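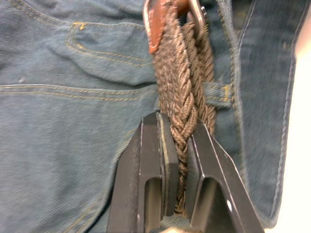
People bring jeans to the repair counter at Nondwood with the belt still in them, and Jussara Rangel stopped being surprised by it years ago. She takes the belt out before she looks at anything else. A buckle left in place pulls the waistband to one side, and a hem marked on a crooked pair of jeans will come out crooked. On blue denim with a braided brown belt, the kind with a leather tab at the buckle, she also goes over the loops with her thumb. The small bars of thread on jeans, yellow here to match the topstitching, are called bar tacks, and they are what she is feeling for. When a loop gives out, it is usually at the tack.

Print this story | E-mail this story

The Right Way to Take Out a Belt
By Benedito Lopes
18th January

Nondwood takes in secondhand clothing, mends what can be mended and sells it in the front half of the building. Last year the shop logged 1,204 pieces of denim. Rangel runs the sorting and repair side with 2 part-time sewers, and most of what she knows about belts she learned from other people's pants.

Her first rule is to lay the garment flat, back side up, on a table with nothing else near it but what you need. Hanging jeans from a hook and yanking the belt out is how loops get torn. Pants have weight, and the weight goes straight onto one loop.

The second is to work from the buckle. Open it, free the loose end, and then pull from the buckle side, so that the plain end follows through the loops. The buckle itself is too wide for most loops and will catch on the first one it meets. If the belt is tight in the loops, slide it a few inches at a time and hold the waistband down with the other hand.

"People pull up," Rangel said. "Pull along the waistband. Up is what breaks things." 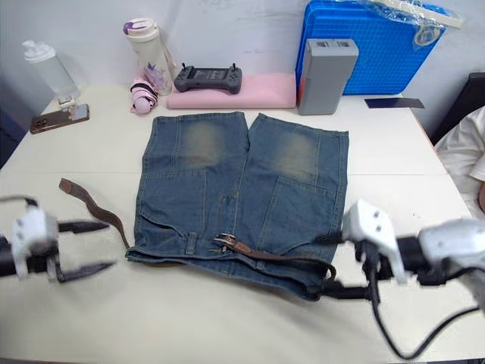 The shop does the same with shorts, although shorts come with their own trouble. They tend to have been worn harder than long jeans, in the yard or at the lake, and the fabric over the seat can be thin well before the waistband shows any wear. Rangel holds each pair up to the window. If light comes through, the pair goes in the patch pile. Berton, the wholesaler that buys the shop's rags, takes the ones that are past patching.

Belts are sorted on their own. Solid leather gets wiped with a damp cloth, dried away from the heater, and rolled with the buckle on the outside. Rangel does not oil them for sale. Oil comes off on pale clothes, and the shop had 2 returns over it last winter.

Cracked leather is not always the end of a belt. Cracks around the hole that got the most use are common, and a belt like that may still suit someone with a different waist. Cracks at the fold by the buckle are another matter, and those go in the bin for hardware. The buckles are cut off and kept in a drawer that came from the old Arruda shoe store on Clirnier Street. 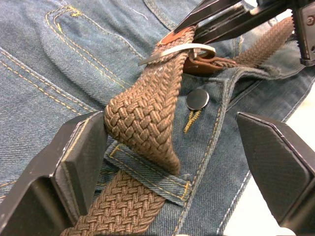
Woven belts get more attention than leather ones, and Rangel thinks they deserve it. There are no punched holes to wear out, so the prong can go in anywhere. The strands do stretch, though, and most of them stretch in one spot, where the owner buckled the belt every morning. A braided elastic belt like the tan-brown one in these jeans can get folded and twisted on its way through the loops, and the twist should be taken out before anyone pulls. Rangel runs the strap between two fingers, back toward the last loop, until it lies flat. After that it slides easily.

Washing is simple. Most woven belts can be done by hand in cool water with a little dish soap, as long as the leather parts are kept out of it. Lay the belt straight on a towel to dry. Hung by the buckle, a wet one will dry longer than it started.

As for the jeans, they are washed inside out with the zipper closed, and loose loops are sewn back down before they go on the rack. It takes Rangel 7 minutes to reset a loop on the machine, more if the denim under it has torn – then she has to put a piece of twill behind the hole first.

She will be showing the loop repair at the shop in February. Bring your own jeans, and leave the belt at home.

Contact Us | Copyright Nondwood | Back to Top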